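The software side of Zalalora takes up one floor and a half of a building that used to store paint. On 10 May 2021 they let visitors in for the afternoon, and I went with a group from Solberg, where I work on test tooling for pick cells. Places were limited to 30 and we were split in two at the door. My half started with the simulation room, the other half with the hardware cage.

Gøran Isaksson took us through the stack first. The planner is their own, written in C++, and everything above it is Python. A task is stored as a short tree of steps, and each step names the frame it is expressed in. He spent a while on this point. In their first version, targets were stored in the base frame, and every time a camera mount was moved, someone had to go back and fix old tasks by hand. Targets are now stored relative to the object, and the mount calibration sits in one file that is versioned along with the task.

After that we moved to the desks. Shakuntala Kushwaha had a grasping task loaded in Flakis, the in-house simulator, with the view set from the wrist looking out past the fingers. The object was a slim rod, red above and black toward the tip, and the target was a grasp with the tip left free. She uses this view for checking the approach before any contact happens. 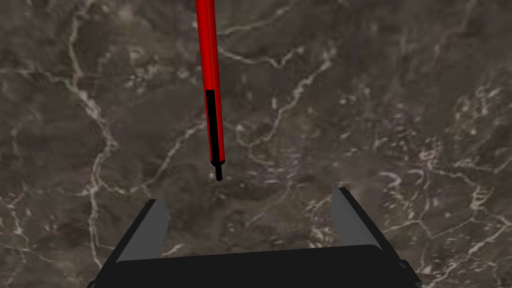 Report by Ebbe Moen
Visits and Events

The background in that task is a dark marble with white veins. Kushwaha swaps the surface texture between runs, and the marble is one of the harder ones for the perception model. Thin bright lines pull the edge detector away from the object. On plain gray the pose estimate settles quickly, and on marble it can lock onto a vein and stay there. Her fix was to stop trusting a single view. The estimator now keeps several candidate poses and drops them one at a time as the wrist moves. She showed the candidates as a list with scores on a second monitor. We watched two of them fall off the list during one approach.

She was also frank about what the simulator leaves out. Contact is simplified, and finger pads do not deform. Lighting can be changed but is left flat for most of the regression set so that the results can be compared from week to week. The set has 375 tasks and runs overnight. A change to the planner cannot be merged if the pass rate drops below 90 percent on any one group of objects. Someone asked why the limit applied per group. Isaksson said that an earlier overall limit had let a bad change through, with long thin objects getting worse while boxes got better.

Coffee was at three, in the corridor.

The second session was on replay tooling, and this was the part I had come for. Every run, simulated or real, writes the same log format. Gebremedhin Mamo opened a failed run from February and stepped through it with the planner attached, changing the clearance setting as he went. The plan was recomputed at each step and drawn over the old one. It took 40 milliseconds per step on his laptop. At Solberg we would have to rerun the whole job to get the same answer. I asked if the viewer could read logs from other controllers. It can, with an adapter, and one exists already for Villico. The adapter drops gripper force data for now.

The hardware cage was short for our group because the first session ran over. We saw the safety interlock, the calibration board and a rack of spare cables.

Hjørdis Sundqvist closed the afternoon with a few words on release plans. The log format will be published with a reader in Python and no writer. The viewer stays internal until the adapter question is sorted out. She took questions by the door while people were collecting their coats, and gave me a printed copy of the format draft, which is now with our tooling group.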